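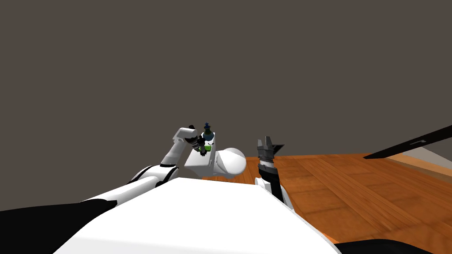 Page last changed: 14/09/2018

Ticket: price file import drops customers overnight
Status: Open (supplier would like it closed)
Priority: Normal (supplier), High (us)
Site: Uroscombe trade counter and office
Software: Hekard order desk, with Ziltano connector
Kept by: Erhan Sezer

Symptom

The customer list goes out of the old accounts package every night as a text file and comes into Hekard through the Ziltano connector. The file has 3,411 customers in it. After the last run Hekard had 526 fewer. The import screen shows a green tick and says "Completed". There is no warning, no error and nothing in the email summary apart from the same green tick.

We found out from a plumber at the counter whose account had gone. He has had an account since before any of us worked here, and he was put on cash prices until somebody rang upstairs.

Entry 1

Rang Hekard support. Told that "Completed" means the import completed. I asked whether it could be completed with part of the list missing and was told that would be very unusual. That isn't a no.

Asked to clear the browser cache and log in again. I don't see how the cache on my machine can lose customers on a server in the middle of the night, but did it so that it would be ticked off. No change.

Entry 2

Asked to run the import by hand during the day. Did so at 12:15, when the counter is quiet. Same result, same 526 missing. I compared the two lists of missing accounts in a spreadsheet and they match line for line.

I put this in the ticket because the first theory was "intermittent network loss at your end". A network fault that picks out the same accounts at noon as it does at night would be a very tidy one. Hekard have asked for a speed test regardless. Sent it.

Entry 3

Hekard passed it to the connector people. Ziltano's first reply says the job may be hitting the time limit, which is 40 seconds by default, and suggests a higher tier where the limit can be changed. Price attached.

Before paying for anything I looked at the job history. The job starts and ends well inside the limit each time. The customers at the bottom of the file are all present in Hekard, including the very last one. If the job were running out of time I would expect the end of the file to be missing, and the gap is in the middle. Sent this back with the start and end times copied out.

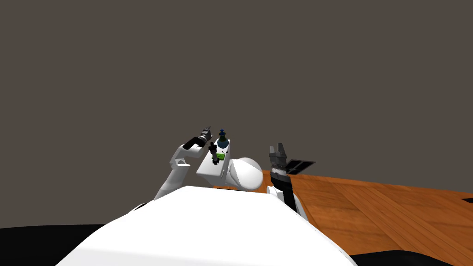 Reply to that was that large files can behave unpredictably and the higher tier is recommended for customers of our size. I have asked what our size is. No answer to that question so far.

Entry 4

Sorted the missing accounts by their position in the export and not by name, which I should have done on the first morning. They are one solid block. Everything down to and including row 1,666 goes in. Then nothing at all for 526 rows, then everything to the end.

Row 1,666 is Aydoğan, the tile and bathroom shop. Told Hekard and Ziltano both.

Within the hour I had a reply saying the cause had been found: the letter ğ is a "special character" and should be removed from the name. I was asked to change it to a plain g and close the ticket.

I had doubts, for these reasons:

The Aydoğan account itself imports, and the name shows correctly in Hekard, ğ included.

There are other names further up the file with accents and they cause no trouble.

Nothing explained why a letter would knock out the customers after it and then stop doing so.

It is also the man's name and it is printed over his shop. I'm not keen on spelling it wrong to suit an import.

Entry 5

Tried it anyway on a copy of the file, in the test company, so that it couldn't be said I hadn't. Changed ğ to g on row 1,666 and nothing else. Imported. Same 526 missing.

Also tried saving the copy in the other text encoding, as suggested in a help article that two different people have now sent me. This made the names further up come out as rubbish and did nothing for the gap. Put it back as it was.

Entry 6

Opened row 1,666 in a plain text editor and read it from left to right. Customer number, name, address, telephone, terms, all fine. The last field is delivery notes. Somebody at the counter had typed:

"Ring first, back gate

There is a double quote mark at the beginning and none at the end. As far as I can make out, the connector sees the opening quote, assumes that everything after it is part of the note, and goes on swallowing lines until it meets another quote mark. I went looking for the next one. It is in the delivery notes of the last of the missing accounts, where somebody has written that the doorway is narrow and given the width in inches.

Checked in Hekard. The delivery note on the Aydoğan account can be scrolled for a very long time. Our missing customers are all in it, one after another, with their telephone numbers and terms.

I would like to know how that field was allowed to take them. I was told last year that notes had a length limit, when we asked for longer ones.

Entry 7

Test company again. Deleted the one quote mark from row 1,666 and took the inch mark out of the other row, then put the ğ back. Imported. All 3,411 customers present. Ran it twice more with the same file and got the same figure both times.

Then put only the stray quote back, to be sure I wasn't fooling myself. The gap came back, and a longer one, as there was no inch mark left to stop it. 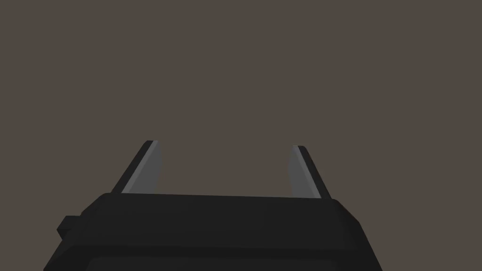

Sent both test files to Hekard with a note of which was which, and asked three things. Can the export or the connector handle a quote mark in a note properly? Can the import compare the number of lines in with the number of customers out, and say so if they differ? And can the green tick be withheld when they do?

Entry 8

Reply from Hekard, shortened but not by much. The quote mark is "a data quality matter on the customer side". The comparison of totals is a good idea and has been added to the suggestions board, where other customers can vote for it. The tick reflects that the job ran.

Reply from Ziltano. The connector follows the accepted format for text files, and under that format a quote mark must be closed. That may well be so. I would still expect a program following the format to notice when one customer's delivery note contains several hundred line breaks. They have again mentioned the higher tier. I asked if the higher tier would have caught this and was told it comes with priority support.

Entry 9

What we have done here in the meantime:

Live file corrected and imported by hand. All accounts back. The Aydoğan note has been cleared and retyped without the quote.

Searched the notes field in the old package for any other double quotes. Found a few, mostly inches. Changed to the word "inches" or "in".

The counter has been asked not to use double quotes in notes. I don't expect this to last. It relies on everybody remembering it with a queue in front of them, and the person who takes over on a busy Saturday won't have read this log.

I have added a check to the morning list: look at the total on the export, look at the total in Hekard, write both down. If they differ, don't open the counter on Hekard prices, use the printed sheet and ring me.

Special prices on the restored accounts need looking at one by one. A handful have come back on standard terms, including the plumber's. Hekard say the prices are kept separately and couldn't have been affected. They were right last week and wrong this week, so I am correcting them and keeping a list.

Entry 10

Asked by Hekard to confirm that the matter is resolved. Answered that the import works with today's file. Whether it works with tomorrow's depends on what gets typed between now and closing time.

Asked a second time to close. Declined, and asked for the ticket to be moved to whoever looks after the import itself. It has been given a new number and the old one has been marked "Solved: special character in customer name". I have asked for that to be corrected, as anybody searching for the same fault will go off and rename their customers.

Outstanding

Wording of the old ticket: with Hekard.
Check on totals at import: suggestions board, one vote, mine.
Length limit on delivery notes: asked, no reply.
Special prices: half done, list is in the blue folder by the upstairs phone.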